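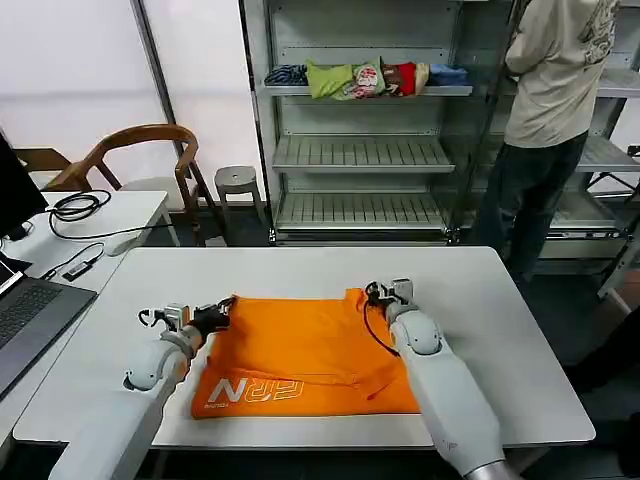 The water authority at Vasska kept its flood readings in a ledger, and the ledger had a gap of 31 hours in it. The auditor from Pladeo was sent to account for the gap before the spring rates were set. The work consisted of taking every object with a date on it and placing it in order. The gauge house supplied pump slips, a fuel docket and a duty log. The lost property shelf supplied an orange garment with ARN printed in white outlined letters near one corner and a line of text beneath it too small to read. The auditor entered it as item 9, undated, and went on to the pump slips.

The slips were consistent. Pump 3 had run without a break from the evening of the flood until the following noon. Pump 5 had stopped at 2:40 in the morning and had not been restarted. According to the duty log, both had run all night. The log was written in one hand, in one ink, with the same slant from the first line to the last, and entries made through a night of rain do not usually look like that.

The auditor walked down to the Caver sluice with the original drawings. The gate was rated to hold against the river with both pumps running. With one pump, the lower road would have been under water by four. The residents of the lower road had filed no claims.

At the sluice the gate wheel was fixed with a chain and a new padlock. The paint on the spindle was worn bright to a point nine turns past the stop marked on the drawings. Someone had opened the gate by hand and let the river into the Abdelaziz fields, which were fallow in March and insured by the authority.

The auditor measured the wear twice and wrote down both figures - they agreed. Then the auditor went back to the gauge house, sat at the desk and read the duty log again from the beginning. Under cause of gap, the form allowed one line. The auditor wrote "instrument failure," signed it, and asked for the key to the padlock.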